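COMMUNIQUÉ DE PRESSE – pour diffusion immédiate

« Hou », poèmes de Mirjam Strebel. En librairie en septembre.

Les éditions Plovgate publient en septembre « Hou », troisième recueil de Mirjam Strebel. Poésie. Édition bilingue, allemand en page de gauche, français à droite. Traduction de l'autrice elle-même, reprise trois fois, dernière version rendue au printemps.

Le livre d'abord. Une longue suite écrite sur une île où le bac passe deux fois par jour, l'hiver une seule. Une femme attend une lettre, ou une soeur, le texte ne tranche pas. Vers courts, presque pas de ponctuation. Puis une deuxième partie en prose, « Dotine », du nom de la maison où se passe l'enfance – cuisine, escalier, remise à sel. Les lecteurs de « Stodance », son précédent livre, retrouveront le goût des listes et les noms d'oiseaux. Le ton est plus sec, plus drôle aussi par endroits.

Tirage de tête : 50 exemplaires numérotés et signés, sur vergé, avec une gravure. Tirage courant : 1000 exemplaires, cousus, couverture à rabats. Pas de version numérique pour l'instant, on nous pose la question chaque semaine. 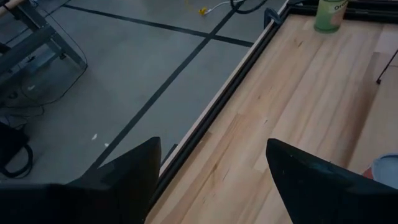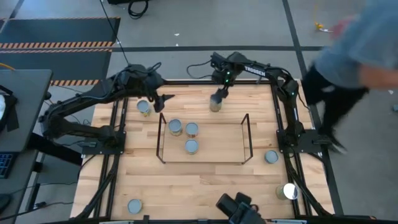
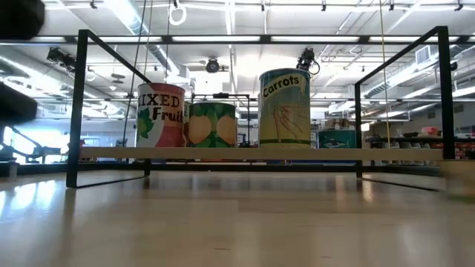
Extrait, page de droite :

le bac est parti sans le courrier
j'ai gardé la clé dans la bouche
elle avait le goût
de ta main quand tu reviens du sel

Sur l'autrice. Mirjam Strebel écrit en allemand et en français, souvent le même jour. A enseigné le solfège, traduit des notices, tenu une chronique de jardin. « Je ne traduis pas mes poèmes, je les recommence dans l'autre pièce », dit-elle. Pour ce livre elle a rempli 415 feuillets de carnet, dont il reste peu de chose – c'était voulu. Les carnets seront montrés au lancement, sous vitrine, on ne touche pas.

Lancement public en septembre, à 18 h 30, à la librairie Plovgate. Lecture dans les deux langues par l'autrice, puis signature. Entrée libre, places assises limité, venir tôt. Une lecture scolaire est prévue le même mois, les enseignants intéréssés nous écrivent directement.

Presse : épreuves sur demande, en papier ou PDF. Merci de préciser le support et la date de parution prévue. Entretiens possibles par téléphone, le matin de préférence. Extraits reproductibles dans la limite de trois poèmes, avec mention de l'éditeur.

Service de presse, éditions Plovgate

Commentaires (3)

lise_m
Enfin ! J'ai prêté mon Stodance et jamais revu. Il est encore disponible quelque part ?

Plovgate
Bonjour Lise, quelques exemplaires chez nous, passez à la librairie.

Bertrand
L'extrait est très beau. Dommage de ne pas donner l'allemand en face, pour une édition bilingue...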